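Search this site Go

Workshop Notes: Handling Knitwear for the Folding Task
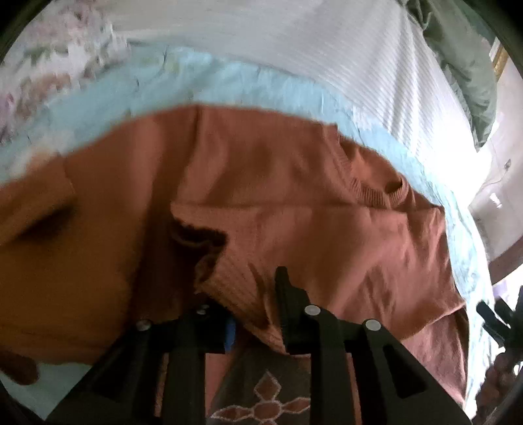 Knitwear is the garment class that costs teams the most points in the folding task, and most of the loss comes from preparation. The notes below cover the practice station, the garment, the gripper and the recording of demonstrations. They apply to the student division of the Backlund folding competition in December and assume that the team already has a working hand-held gripper and a computer that can store its recordings.

Choosing practice garments

Use secondhand sweaters. A new sweater has finish in the yarn and slides differently after its first wash, so anything learned on it has to be learned again. Wash each practice garment before it enters the rotation and dry it flat. Do not use fabric softener. It lowers the friction between layers, and a fold that held on one day will slip open on the next.

Fine rib is harder than plain knit. It stretches across the ribs and very little along them, so a pull in the wrong direction distorts the panel while the hem stays where it was. Pull along the ribs to move the garment. Pull across them only to open a crease, and release slowly.

Keep a garment out of the rotation once it pills heavily. Pills collect under the fingertips and change the grip.

Setting up the bed

Practice on a made bed as well as on a table. A table is flat and stiff and lets the fingertips press down and scoop. A mattress gives way under the same pressure, and the fingers then pinch the sheet along with the garment. The fix is to approach at a low angle and close before pressing.

Tuck the sheet tightly on all sides. A loose sheet travels with the sweater. If the sheet keeps lifting, pin it to the mattress pad at the corners with safety pins, heads facing down, and write the pins into the station checklist so that they come out again.

Choose a sheet that contrasts with the garment. Orange on light blue separates well. Gray on white does not, particularly near a window. Leave ordinary bedding on the rest of the bed, since the final round at Backlund is run on furnished beds and a bare mattress teaches the wrong background.

Daylight from one side is acceptable if it does not fall straight on the sheet. Close a thin curtain when white bedding starts to lose its texture in the recording. Do not use a desk lamp to fill in the dark side. It produces a second set of shadows, and folds become difficult to read.

Starting state

Do not lay the sweater out neatly. Hold it by the shoulders, let go, and accept the result. The rules call for a dropped start, and teams that practice from a tidy layout have no method for a cuff that has doubled over on itself.

Clear the cuffs and hem first. A bunched rib is thicker than the rest of the garment and hides the true edge. Take the outermost layer only, lift it clear of the layer beneath, and lay it outward. If two layers come up together, put both down and begin again. Shaking the garment is allowed by the rules and is nearly always slower.

Find the neckline next. A crew neck is the most reliable landmark on a sweater because the ribbing curves and the opening stays dark under most lighting. Square the shoulders to it before touching the sleeves.

Care of the gripper

Wipe the fingertips with a damp cloth before each session and let them dry. Lint builds up fastest with wool blends. Do not use alcohol on printed parts without testing a hidden spot.

Check the pivot pins for play. Hold one finger still and rock the other. Side play at the tip means the tips will cross when closing on thick ribbing. Tighten until the play is gone, then back off enough for the fingers to open freely.

File any burr from the plate edges with 500 grit paper. A burr too small to see will pull a loop out of fine knit. A pulled loop can be worked back with a blunt needle from the wrong side. Do not cut it.

Recording demonstrations

Move at half the speed that feels natural. Fast sideways motion smears the fabric in the recording, and a blurred sleeve is of little use for training. Pause briefly before closing the fingers and again after opening them.

Keep the free hand away from the garment unless the demonstration calls for two grippers. Discard any take in which a finger holds the fabric down.

The Drurnent team kept 298 takes last season, sorted into 6 folders by starting state. Sorting by date proved useless when one starting state had to be recorded again. Name the folder before the session begins.

Run no more than 2 garments per session. Operators get careless with a third, and the takes show it.

Notes compiled by Ľubica Sýkora for the Alesitz student robotics club.

Last updated: 8/14/22

Contact | Copyright Alesitz Student Robotics Club | Back to top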